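Waiting It Out at Flalside

The delay board at Flalside changed at 6 a.m., and by seven the line for rebooking had reached the car rental desks. Lizeth Giraldo was near the back of it with a carry-on and a connection she had already missed.

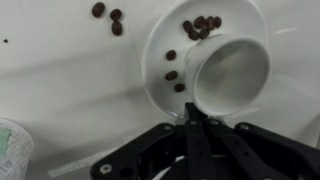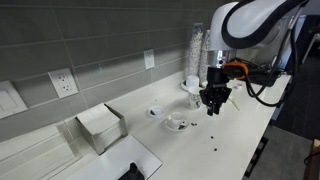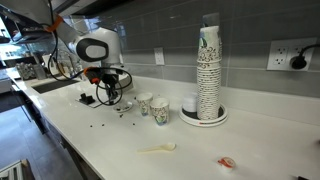 A cup and saucer with coffee beans, and two views of the counter.

Giraldo got a seat 3 hours later, on a different airline, and paid $211 for it. She is still trying to get that money back. Her first carrier offered a meal voucher and 1,000 miles.

Travel site Pillura asked its members in October what bothers them most when a flight is late. Most did not pick the wait itself – they picked not being told why. Missed connections came second and lost bags third.

"People will sit at a gate for two hours if you give them a reason," says Deividas Tamošiūnaitė, who edits the site. He tells members to keep every receipt and to ask for the cause of the delay in writing before they leave the airport.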